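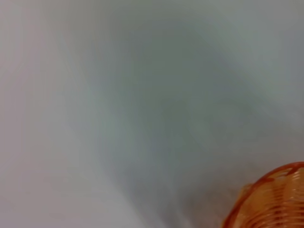
*Pale surface, very close up, with a bit of orange in the corner.*

# Tamayo: the orange things on the white table

Welcome, and thank you for stopping to read this before opening the folders! Tamayo is the small tabletop part of Irura, and it is all about everyday bits and bobs (mostly orange ones, for reasons of taste) being set out, moved about and put back on a plain white table. I have tried to write down what I would have wanted to know myself, so please forgive me if I go on a little.

## What is inside

- 900 short clips, sorted into 3 folders by the main object
- `baskets/`, which is by far the fullest folder and the one I am fondest of
- `small_things/`, for whatever goes into or beside a basket
- `odds/`, for clips that would not sit happily in either of the others
- `notes.csv`, with one line per clip and a column of plain remarks

Most clips come in 2 views, one from above the table and one from close in. The close views can be very soft, and when the table fills everything you may find little more than greys and a hint of blue-green. I have kept those in, as they line up with the wider view and it seemed a shame to leave gaps.

## The wire basket

If you only look at one object, do make it the oval basket. It is thin orange wire, looped over and over around the rim so that it looks rather like petals, and you can see the table straight through it.
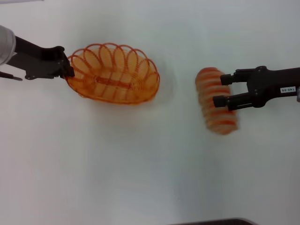 For labelling, please treat the whole basket as one object, loops and all, and don't cut out the white showing between the wires. We tried it the other way at first and the outlines took an age, with nearly every one coming out different! The denser strip along the floor of the basket belongs to the basket too, and so does not need a label of its own. Shadows are never labelled, however tempting they look.

## Names we use

The word is always "basket", never "bowl" or "tray". If you come over from Praketus, where "dish" covered all of these, the old word is kept in a second column so that your scripts should still find things. Anything you can't name with confidence goes down as "orange object", and that is a perfectly good answer.

## Changes

Oct 12, 2025: tidied the remarks column, moved the Kendo clips into `odds/`, and mended 2 file names that had spaces in them.

Questions and corrections to Sheyla Condori, please, with the clip number if you have it to hand.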